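Breakfast setting, tabletop set 4 – gallery

Posted Sep 30, 2022

Kultley keeps a small range of table settings for display and photography. Each one fits a single white tabletop and can be laid out, cleared and boxed by one person. The breakfast setting is the fourth in the range and replaces an older version that used a cloth mat and a glass. The cloth creased in storage and the glass marked easily, so both were dropped.

The current version is built on a dark blue placemat with faint lettering. Dark blue was chosen over the pale grey of the first trial. On the grey mat the plate rim was clear enough but the cutlery looked washed out. Teal plastic pieces read well on blue and weigh very little in the box.

The bread is imitation throughout. Real rolls dry out within a day and leave crumbs in the corners of the tray. Imitation croissants keep their shape and can be wiped with a damp cloth. The stock came from Tendero, and a second supplier, Mwakyusa, was tried for the buns. Colour varies a little between batches, so pieces that will sit side by side are picked out together.

Storage notes: the tray goes in the box first, face up, with a sheet of tissue over the rim. The plate sits on the tissue. Bread is bagged separately – weight on top flattens the softer pieces. The mug is wrapped and stood in a corner. The mat is rolled, never folded. A complete set takes up one Zivov crate, with a 10 cm gap left at the top for the tongs and cutlery.

Laying out takes 20 minutes the first time and a good deal less after that. Start with the mat, then the tray, then the plate. The mug goes near the top of the mat.

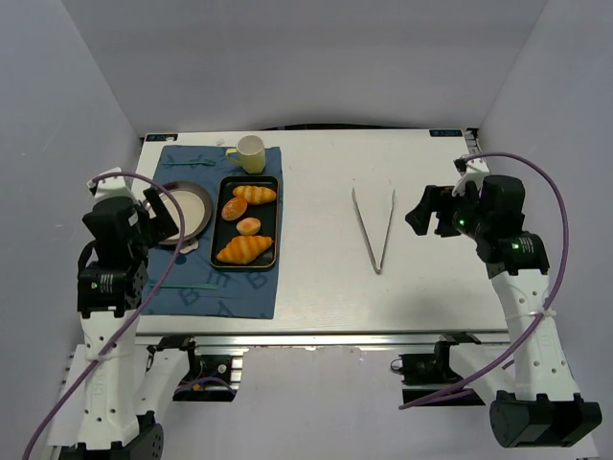 Breakfast setting on the blue mat: pale yellow mug, dark-rimmed plate, teal fork, and croissants and buns on the black tray with the thin gold rim. Metal tongs to the right, on the bare tabletop.

The gold rim scratches if trays are stacked without tissue. Spare trays are kept on the upper shelf with the mats.

The lunch setting will be added to the gallery in October.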